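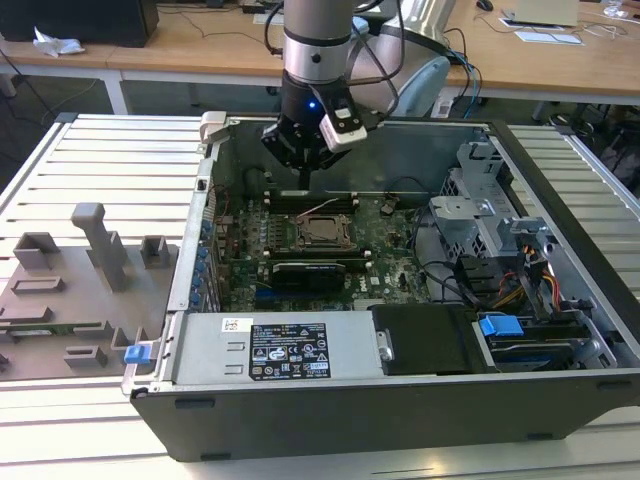 Abb. 1: Geöffneter Desktop-Tower in Seitenlage, Seitenwand abgenommen, CPU-Sockel ohne Kühler.

Projekt Pladcombe – Aufarbeitung und Teilegewinnung aus Desktop-Rechnern
Zwischenbericht an den Förderfonds Sedora
Stand: 14.10.2022
Berichterstattung: Leonora Belmonte
Technische Bearbeitung: Bram Van Acker, Clodagh Costello

1. Gegenstand des Berichts

Der Bericht umfasst die Arbeiten seit der Mittelfreigabe im Juni. Bewilligt wurden die Arbeitspakete AP 1 (Annahme und Erfassung), AP 2 (Zerlegung) und AP 3 (Prüfung der Baugruppen). AP 4 (Abgabe geprüfter Teile) ist Bestandteil des Antrags, beginnt aber planmäßig erst nach Abschluss der Prüfreihe.

2. Stand der Arbeitspakete

AP 1: Von Willems wurden 85 ausgemusterte Desktop-Rechner übernommen. Die Erfassung ist abgeschlossen. Jedes Gerät hat einen Laufzettel mit Eingangsnummer, Gehäusebauform und äußerem Zustand. Datenträger werden vor jeder weiteren Arbeit protokolliert und der Löschung zugeführt; das Verfahren ist mit Willems schriftlich abgestimmt.

AP 2: Die Zerlegung läuft. Bearbeitet wird am liegenden Gehäuse auf dem Aluminiumtisch. Die Lage hat sich gegenüber dem aufrechten Gehäuse durchgesetzt: Hauptplatine, Speicherbänke und Erweiterungssteckplätze sind von oben erreichbar, und das Netzteil muss beim Lösen nicht gegengehalten werden. Die geschlitzte Tischfläche erlaubt das Festlegen von Anschlägen an beliebiger Stelle.

AP 3: Begonnen mit Speichermodulen und Netzteilen. Für Erweiterungskarten fehlt noch ein geeigneter Prüfrechner. Die Beschaffung ist eingeleitet.

3. Arbeitsfolge bei der Zerlegung

Die im Antrag beschriebene Reihenfolge wurde nach den ersten Geräten geändert. Gültig ist jetzt Fassung 2 der Arbeitsanweisung:

Gehäuse ablegen, Seitenwand abnehmen, Innenraum fotografieren.
Kühler lösen und entnehmen, Rückstände der Wärmeleitpaste entfernen. Der Prozessor verbleibt zunächst unter dem Halterahmen.
Verriegelungen der Speicherbänke öffnen, Module senkrecht entnehmen und in antistatische Beutel legen.
Erweiterungskarten ziehen, Slotblech und Kontaktleiste prüfen.
Laufwerke mit Träger entnehmen.
Netzteil abstecken und ausbauen, Typenschild erfassen.
Hauptplatine lösen.

Das Netzteil stand ursprünglich am Anfang der Folge. Bei mehreren Gehäusen dieser Bauform führen die Versorgungsleitungen jedoch dicht an Laufwerkskäfig und Platine vorbei, und das frühe Herausheben belastete die Steckverbinder. Seit der Umstellung wurde kein abgerissener Stecker mehr gemeldet.

4. Feststellungen

4.1 Verriegelungen. Die farbig abgesetzten Kunststoffteile (Slotklammern, Entriegelungslaschen, Laufwerkssperren) lassen sich ohne Werkzeug bedienen. Sie sind spröde, wenn die Geräte kühl gelagert waren. Gebrochene Klammern werden nicht ersetzt, sondern auf dem Laufzettel vermerkt.

4.2 Kabelführung. Lose Kabelschlaufen über der Hauptplatine sind das häufigste Hindernis beim Zugang zu den Speicherbänken. Fassung 2 sieht vor, die Schlaufen vor der Entnahme der Module seitlich zu fixieren. Hendrik Vanhove hat angeregt, hierfür wiederverwendbare Klettbänder statt Kabelbinder zu verwenden. Die Umstellung ist erfolgt.

4.3 Zeitbedarf. Für die vollständige Zerlegung eines Towers werden rund 5 Minuten mehr benötigt als kalkuliert. Der Mehraufwand entsteht überwiegend beim Laufwerkskäfig, dessen Verschraubung je nach Baujahr abweicht.

5. Abweichungen vom Plan

Die Prüfreihe für Netzteile verzögert sich um zwei Wochen. Die bei Prikelov bestellte elektronische Last wurde mit falschem Anschlusssatz geliefert und musste zurückgesandt werden. Auf die Zerlegung wirkt sich dies nicht aus, ausgebaute Netzteile werden bis dahin trocken gelagert. Eine Verschiebung der Mittel zwischen den Arbeitspaketen wird nicht beantragt.

6. Nächste Schritte

Fortführung von AP 2 mit den verbleibenden Towern – die Kompaktgehäuse folgen anschließend und erhalten eine eigene Arbeitsanweisung.
Inbetriebnahme der elektronischen Last, Wiederaufnahme der Netzteilprüfung (Van Acker).
Abstimmung der Abgabekriterien für Speichermodule mit Veerle Boersma (Sedora).
Überarbeitung des Laufzettels: Feld für gebrochene Verriegelungen, Feld für Steckerzustand (Costello).

Anlagen: Arbeitsanweisung Zerlegung, Fassung 2; Geräteliste Willems; Muster Laufzettel.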